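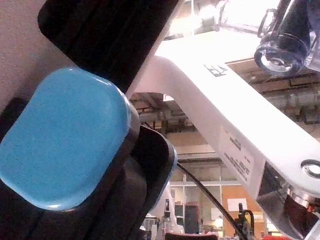
## 4 Die erste Instrumentennaht

Jetzt wird genäht! In Kapitel 3 haben Sie den Arbeitsplatz aufgebaut und die Instrumente geprüft, in diesem Kapitel schließen Sie eine gerade Inzision mit Einzelknopfnähten. Der instrumentell gelegte Knoten ist das Herzstück des ganzen Prokia-Übungsprogramms, und wer ihn einmal sauber hinbekommen hat, will sofort den nächsten legen. Planen Sie für den ersten Durchgang 40 Minuten ein und nehmen Sie sich diese Zeit auch wirklich.

### 4.1 Bereitlegen

- Übungsgewebe Prokia, in der Halterung fixiert (siehe 3.2)
- Nadelhalter für die linke Seite
- Greifinstrument für die rechte Seite
- geflochtener Faden mit Nadel, auf 30 cm gekürzt
- Kunstblut Rinditz, kleine Flasche mit Tropfeinsatz
- Fadenschere, Kompressen, Abwurfbehälter für Nadeln

**Hinweis:** Geflochtener Faden verzeiht am Anfang mehr als monofiler. Er legt sich weicher um das Instrument und der Knoten rutscht weniger leicht auf. Heben Sie sich die monofilen Fäden für Kapitel 6 auf, dort machen sie richtig Spaß.

### 4.2 Licht und Arbeitsfeld

1. Richten Sie die Leuchte so aus, dass die Mitte des Gewebes am hellsten ist. Die Ränder dürfen ruhig im Dunkeln liegen, das Auge bleibt dann viel leichter an der Inzision.
2. Drehen Sie das Gewebe, bis die Inzision quer vor Ihnen verläuft, also von links nach rechts.
3. Bewegen Sie beide Instrumente einmal langsam durch das Feld. Achten Sie auf Spiegelungen an den Gelenken. Blendet das Metall, kippen Sie die Leuchte ein wenig nach hinten.
4. Geben Sie das Kunstblut sparsam entlang der Inzision auf und warten Sie einen Moment, bis es sich verteilt hat.

**Achtung:** Kunstblut färbt. Tragen Sie Handschuhe und tupfen Sie Tropfen auf der Halterung gleich ab. Auf Textilien lässt sich die Farbe meist nicht mehr vollständig entfernen.

### 4.3 Durchstechen

1. Fassen Sie die Nadel mit dem Nadelhalter im hinteren Drittel. Die Spitze zeigt im rechten Winkel vom Instrument weg.
2. Setzen Sie die Nadel senkrecht auf das Gewebe und stechen Sie ein. Folgen Sie der Rundung der Nadel und drücken Sie nicht geradeaus.
3. Nehmen Sie die Nadel auf der anderen Seite der Inzision mit dem rechten Instrument an und führen Sie sie in ihrem eigenen Bogen heraus.
4. Ziehen Sie den Faden nach, bis nur noch ein kurzes Ende übersteht.

Ein- und Ausstich sollen gleich weit vom Wundrand entfernt sein. Das klingt pingelig, aber man sieht den Unterschied sofort: Bei ungleichem Abstand schiebt sich ein Rand über den anderen.

**Hinweis:** Wenn das Gewebe an der Einstichstelle weiß wird und sich aufwirft, steht die Nadel zu flach. Ziehen Sie sie zurück und setzen Sie neu an. Ein zweites Loch im Übungsgewebe schadet überhaupt nicht.

### 4.4 Schlinge legen und Ende fassen

Der schönste Teil! Hier arbeiten beide Instrumente zum ersten Mal richtig zusammen.

1. Halten Sie die Spitze des linken Nadelhalters knapp über der Inzision. Die Backen bleiben geschlossen.
2. Führen Sie den langen Faden von oben heran und legen Sie ihn um die Spitze. Für die erste Lage wickeln Sie zweimal.
3. Lassen Sie den Faden dabei locker. Zu viel Zug streift die Schlinge wieder ab, und zwar immer genau in dem Augenblick, in dem man das Ende greifen will.
4. Halten Sie das Fadenende mit dem rechten Instrument bereit und bringen Sie es an die Spitze des linken heran.
5. Öffnen Sie die linken Backen nur einen Spalt, übernehmen Sie das Ende und schließen Sie wieder. 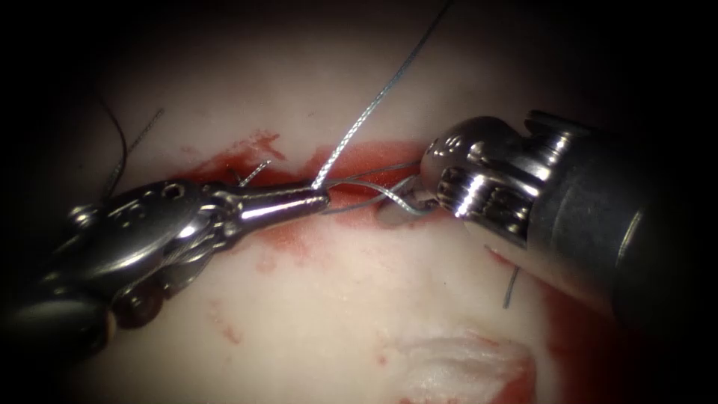
*Abb. 4-2: Grauer geflochtener Faden an der Spitze des linken Nadelhalters, das Fadenende im rechten Instrument.*

6. Ziehen Sie das kurze Ende durch die Schlinge. Die Windungen gleiten dabei über die Spitze ab und liegen anschließend auf dem Gewebe.
7. Ziehen Sie beide Enden flach und gleichmäßig auseinander, bis sich die Wundränder berühren. Dann aufhören!

**Achtung:** Fassen Sie den Faden nur an seinem Ende mit den Backen. Wird er in der Mitte gequetscht, fasert das Geflecht auf und kann beim Festziehen reißen.

### 4.5 Knoten sichern

1. Legen Sie die zweite Lage mit nur einer Windung, diesmal in Gegenrichtung.
2. Ziehen Sie die Enden wieder flach auseinander. Die beiden Lagen sollen sich glatt aufeinanderlegen.
3. Legen Sie eine dritte Lage in der ursprünglichen Richtung.
4. Schieben Sie den fertigen Knoten vorsichtig zur Seite, sodass er neben der Inzision sitzt.
5. Kürzen Sie beide Enden mit der Fadenschere.

Für die nächste Naht beginnen Sie wieder bei 4.3. Arbeiten Sie am besten von der Mitte nach außen – so verteilt sich die Spannung, und am Rand bleibt kein Gewebe übrig, das Falten wirft.

### 4.6 Wenn es hakt

| Beobachtung | Ursache | Abhilfe |
|---|---|---|
| Schlinge rutscht von der Spitze | Faden steht unter Zug | Instrumente näher zusammenführen |
| Erste Lage geht wieder auf | Nur einmal gewickelt | Zweimal wickeln, Enden flach halten |
| Knoten stellt sich auf | Beide Lagen in gleicher Richtung | Zweite Lage gegenläufig legen |
| Wundrand wulstet | Zu fest angezogen | Naht lösen, mit weniger Zug wiederholen |
| Faden klebt am Instrument | Zu viel Kunstblut | Backen mit Kompresse abwischen |

Ein Tipp von Nikola Kos aus unserem Kursteam: Üben Sie das Wickeln zuerst ganz ohne Nadel, mit einem Rest Faden über der trockenen Gewebefläche. Igor Lis schwört dagegen auf den direkten Einstieg mit Nadel und Kunstblut. Beides funktioniert, probieren Sie aus, was Ihnen mehr liegt.

### 4.7 Aufräumen nach der Übung

1. Legen Sie die Nadel sofort in den Abwurfbehälter, auch wenn Sie nur kurz pausieren.
2. Spülen Sie die Instrumente mit lauwarmem Wasser. Öffnen und schließen Sie die Backen dabei mehrmals, damit sich auch in den Gelenken und an den Stiften nichts festsetzt.
3. Trocknen Sie alles mit einem fusselfreien Tuch.
4. Tupfen Sie das Übungsgewebe ab und lagern Sie es flach in der Schale mit Deckel.

**Hinweis:** Lassen Sie die fertigen Nähte bis zum nächsten Mal im Gewebe. Der Vergleich mit der zweiten Reihe ist ein toller Ansporn! Weiter geht es mit der fortlaufenden Naht in Kapitel 5, dafür brauchen Sie einen längeren Faden und ein frisches Stück Gewebe.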